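Speaker notes – clearing up after the shared snack table
Coltholm office talk, March, 9 minutes, leave 2 for questions

Start. Say hi, thank Filipa for the slot. Don't apologize for the topic, last time I did that it ate a whole minute.

Who I am: Vasco Tavares, second floor, look after the snack budget for Plarthorpe and Sequeira both. Around 70 people eating at desks and side tables. Food shows up in the morning, fine. The problem is 4 pm.

Ask the room: who has moved somebody else's leftovers this week? Wait for hands. Really wait.

Point one – a side table has to go back to being a table. People work on these. Lamp, tissues, mat, that's the kit that lives there. Fruit and forks are guests. If the guests stay overnight the next person does their cleaning before they do their work, and they're mad at the wrong person. 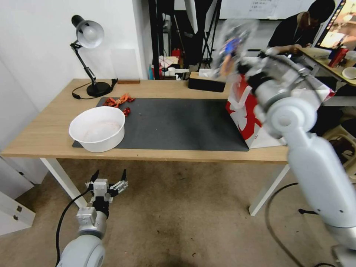 Point two – bag first. Xóchitl's rule and she's right. Stand the bag up open at one end before you touch anything, then go. We used to pile stuff up in the middle and then hunt for a bag, so everything got handled twice. Paper bag with handles is good, stays up by itself mostly. Don't overfill, the bottom goes.

(If Henrique brings up the rolling cart – not today, see me after.)

Point three, order of things. Bits and wrappers first, the small stuff that rolls behind the lamp. Then containers. Bowl last, becuase you need somewhere to drop scraps while you go. Then rinse it the same day. Fruit juice left in a white bowl overnight, you will be scrubbing.

Slow down here, this is the part they'll use.

Containers with food left in. Two choices only: lid on and into the fridge with a name, or finish it. No "someone might want these". Someone never does. Berries are the worst for this, always the last handful.

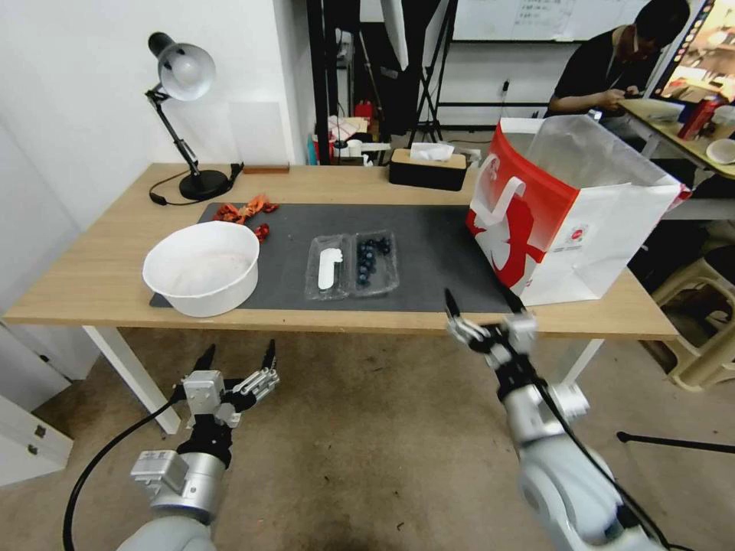 Blueberries on one side, fork on the other. Fridge or finish?

Let them vote. Whichever wins is fine, the point is that you pick one.

Money slide, keep it short. 3000 a year on snacks across the two teams. Fathima went thru the fridge with me at Grostcombe and a lot of what we tossed was clamshells nobody had put a name on. No exact figure, don't make one up if asked.

Wipe the mat. Under it too, once in a while. Check the floor by the table legs.

Ask for the close: one person per table, swap each month, sign-up sheet is by the door. Pens!! bring pens

Questions. Likely ones – who buys bags (me), can we go back to mugs insted of bowls (no), compost (Filipa is asking the building)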